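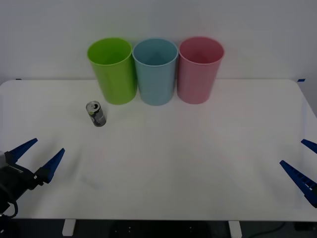 Slide 1. The bench: three cups, one can, an arm at each side.

Hi all, Mehwish Rizvi, I run the drinks station side at Fekis. Keep intro short, we started late. Thank Emcombe for the room.

What I want to cover – what happens to a shift when two arms take over the clearing and setting out. Not the robot part. The people part.

Start with the old day. 6 people on a shift, 2 of them on cups and cans the whole time. Same reach, same turn. Sore wrists, sore shoulders. Everyone swapped off it when they could. Give the 300 number here (cans per shift, per person) and let it sit a second.

Then October, Murex cell goes in. First weeks rough. Say so.

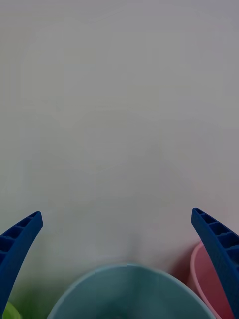
So the swap list went away, and people missed it more than we expected. Swapping was when folks talked. We had taken out the boring job and the chat along with it. Put a ten minute handover back in at 2 p.m., paid. Should of done that on day one.

Next bit, jobs. Get to this before somebody in the back row does. No one was let go. Two people moved to what we call cell lead. They set out the work, watch it, stop it, write down what went wrong. Better pay grade, took 31 days to get HR to sign it. Too long – people were doing the new job on the old money.

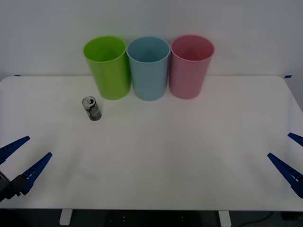 Who decides when the arms stop?
The cell lead on shift. They don't need a supervisor to OK it, and a stop never counts against their numbers.

Say that last part twice. At first nobody would touch the stop, they thought it made them look bad. We took stops off the board on the wall and after that people used it like they should.

Training. Ansari came in and did two mornings. Good on the buttons, thin on what to do when your not sure. We wrote our own sheet for that, one page, the crew wrote most of it. Copies by the door, take one.

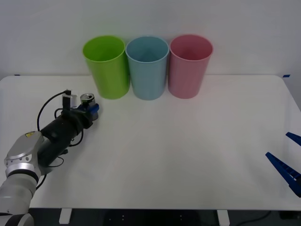 Slide 4. Left arm with the can, next to the green cup.

Things still not fixed, go fast:
Night shift has one cell lead, no cover for breaks.
Standing and watching is tiring too, different tired. Stools on order.
New hires never did the job by hand so they don't spot a bad setup as quick. Trying a week of hand work first. Mixed reviews!

If time – story about the label on the wrong bin. Skip if past 11:40.

Questions. Mehwish takes pay ones last. Leave the sheet link up on the screen.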